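I've been meaning to write about the break room since September, when the robots came to Valtemine and we were all told, very kindly and with pastries, that our jobs were going to change. I do the office services side of things (ordering, cleaning, plants, the lost umbrellas, all of it) together with Genalyn Barredo, and between us we've looked after this place for 11 years. So you can imagine how we listened to that talk.

What I worried about was the big question, whether we'd still be here. What has changed so far is much smaller and stranger than that, and most of it has to do with trash. People leave cans and snack wrappers and balled-up tissue on the marble-look table, same as they always did, and clearing that table is now a robot's job.
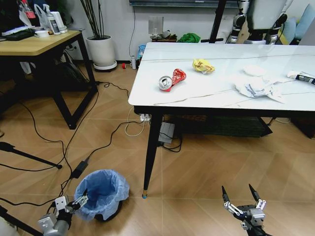
Genalyn took it harder than I did at first. She has a way of doing a room, left to right, table before floor, and she could do it while telling you the whole story of her sister's wedding. Now she does the setup and the checking, and she told me it felt like being asked to watch somebody else fold your laundry. I understood that completely! Réjean Melnyk, who runs the robot side, sat down with her one afternoon and asked her to talk through how she picks up a crushed can compared with a tissue. She talked for two hours. He wrote down nearly all of it, and I think that was the first day she felt the thing had something to do with her.

We did get a few things out of it that we should have had years ago. We have a written list of what goes in which bin. We have liners that fit. And the rule about clearing your own cup, which I've been putting up polite notes about forever, finally got a mention at the Friday meeting, though I can't say it has made much difference to anyone's habits. 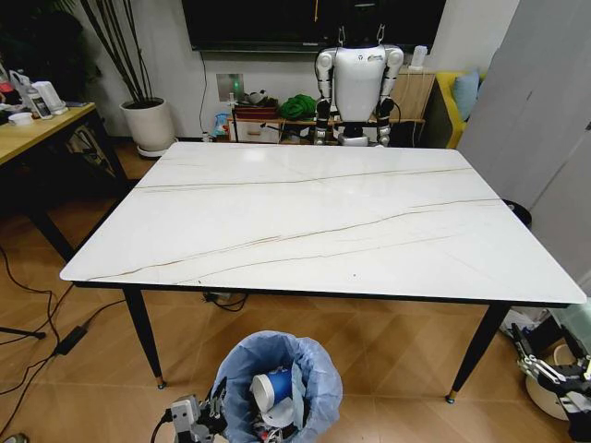 *A clear table, and a paper cup in the bin.*

The part I still turn over in my mind is pay and hours. Genalyn's title changed and so did her schedule, and she gets home in time for supper now, which she loves. But the two evening shifts we used to offer to students are gone, and I was the one who had to call them. Chie Fukuda had been saving up for a car with hers. She was very gracious about it, and I felt rotten all weekend. When people ask me if automation is good for a workplace I think of both of those things and never have a quick answer for them. 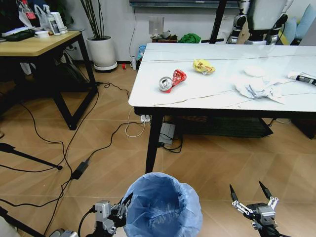 I've also noticed that I talk to people more. I used to come through with a cart and everybody would lift their elbows and go on typing. Now they stop me to ask how the table is going, or whether a wrapper is harder than a can, and then we get on to their kids or their knees. Rigoberto from accounts has asked me the same question about tissues every week, and I've started to look forward to it.

Genalyn and I have our review with Réjean next week, and she's bringing 2 pages of notes. The first item is the cords on the floor. I told her to put that one in capital letters.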